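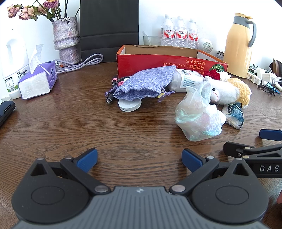

The grip that wouldn't let go: Imani Schumacher on a fault that took all of June to find

Ask Imani Schumacher about the Stirngate fault and she starts drawing on the nearest piece of paper. She runs the handheld gripper work at Trudimora, where people pick up everyday stuff with a gripper in each hand so that a robot arm can later learn from the recordings. Tables there fill up fast: a plush sheep, a drawstring pouch, a bottle lying on its side, cables everywhere. She loves it!

"The messier the better," she says. "A robot that can only handle a bare table is no use to me."

The trouble began once the recordings went over to the arm, a two-finger machine the team calls Dunleavy. It picked things up beautifully and then, every so often, it kept squeezing. The fingers had reached the object, the software believed they were still open by a hair, and so the motor pushed on.

"The first one was a paper cup, and we all laughed," Schumacher says. "Then it was a full water bottle and I had water in my shoes. I stopped laughing, and we pulled the plug on the whole thing that afternoon."

What worried her was hands. People reach in to reset objects between runs, and the force limit that should have protected them was reading from the same bad number. Her colleague Ezekiel Escobedo went through 2,000 recorded grasps looking for the pattern, and he found 489 where the finger width drifted during the session.

"Ezekiel came over with his laptop open and this huge grin," she says. "I knew he had it before he said a word."

The cause was a zero point. Each gripper is closed fully at the start of a session so the software knows where shut is. Soft finger pads squash a little if you close them hard, and a person in a hurry closes them hard. That tiny error went into the recordings, and the arm learned it faithfully (she still sounds a bit proud of it for that).

The fix came in 2 parts. Stirngate, the calibration program, now asks for a light close and a firm close and refuses to start if they differ too much. The arm also got a separate current cutoff on the motor, wired so that no software reading can overrule it.

"That second one should have been there from day one," she says. "I'll own that. I was so excited about the learning side that I let one sensor do two jobs."

Dunleavy has since done 1,000 grasps with the cutoff in place, and she has been through the log of every one. Next up is a batch of soft packaging, crinkly bags mostly, and she can't wait. Escobedo has already asked for the paper cups back.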